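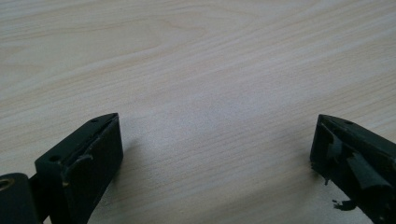
Folding Table Gallery: Socks and Small Knits

Zokwood is a small laundry and mending workshop with one sorting room at the back. Most of what comes through is bedding and work clothes, and those get handled on the big tables by the dryers. Small items go to a table of their own. This page is about that table and the things that end up on it, mostly socks.

Socks are slow work for their size. A pillowcase takes a few seconds to fold and stack. A pair of socks has to be found, opened out, checked at the heel and toe, matched and put together, and by then the pillowcases are done. Last April we went through 743 pairs, and that was an ordinary month for us.

The table

The table has a pale wood-grain top and rounded corners. We moved it in from the front office when the old sewing bench went. The surface is smooth enough that knits don't snag on it, and the light color helps with dark socks. It is less help with pale ones, so we leave those for the morning when the room is brighter.

It gets wiped down at 8 every morning and again after lunch. Lint shows up less on this top than it did on the bench, but it is still there, and it sticks to anything fuzzy. We use a damp cloth and let the surface dry before putting anything on it. The cleaning sprays we tried left a film, and a white load picked it up, so we went back to plain water.

Only one pair goes on the table at a time. We used to tip out a whole basket and sort from the heap. It felt faster but the mistakes came back to us later, usually as a bag with two left over and a customer on the phone.
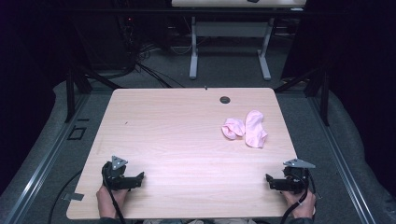
Pairs come out of the basket in whatever shape they dried in. Some are balled up, some are folded over at the top, and some have one sock half inside the other. The first step is the same for all of them. Take hold near the opening, lift, and let the foot hang down. If the cuff has rolled, unroll it before doing anything else. A rolled cuff that gets folded into a pair will stay rolled until someone puts the sock on.

Next, lay the sock flat with the heel to one side and smooth it from the cuff to the toe. Do the second one the same way, then put it on top with the heels facing the same direction. Compare the length. Two socks of the same color can be a full size apart, and this is where it shows.

For finishing we use two folds:

Harna fold - the pair is laid flat, folded in thirds and left open at the top. It stacks well in a drawer box and doesn't pull on the cuff. We use it for anything soft or ribbed.

Ernell fold - the pair is folded in half and the outer cuff is turned down over both. It holds together in a bag, but it does stretch the outer cuff a little. We keep it for sports socks and thick work socks.

The names come from the two apartment buildings that first asked for them. Everyone here has called them that since.

Pale colors

Pinks, creams and light grays get sorted as their own group. They look alike in the basket and quite different side by side. A pink sock that has been through a few warm washes can pass for white under the ceiling light, so we check those against a white cloth before pairing.

Marks are easier to deal with before folding than after. If a light sock has a spot on it, it goes back for another wash with its partner, even if the partner is clean. Washing one alone is how a pair ends up in two shades. 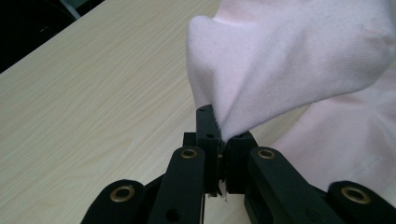 Pale pink knit, picked up by a fold. The fine ribbing shows when the fabric is lifted.

Ribbed knits are worth a slower look. Worn spots hide in the ribs while the sock is slack and open up when it is stretched across the hand. Thin heels go to the mending shelf and get a tag.

Odd socks

Single socks are kept in a drawer from Le Goff, a wide shallow one that came with the building. At the last clear-out there were 41 of them. They are held for three months and then used for dusting shelves or cut up for stuffing. Customers who think they are missing one are welcome to come in and look through the drawer any time before 4 in the afternoon.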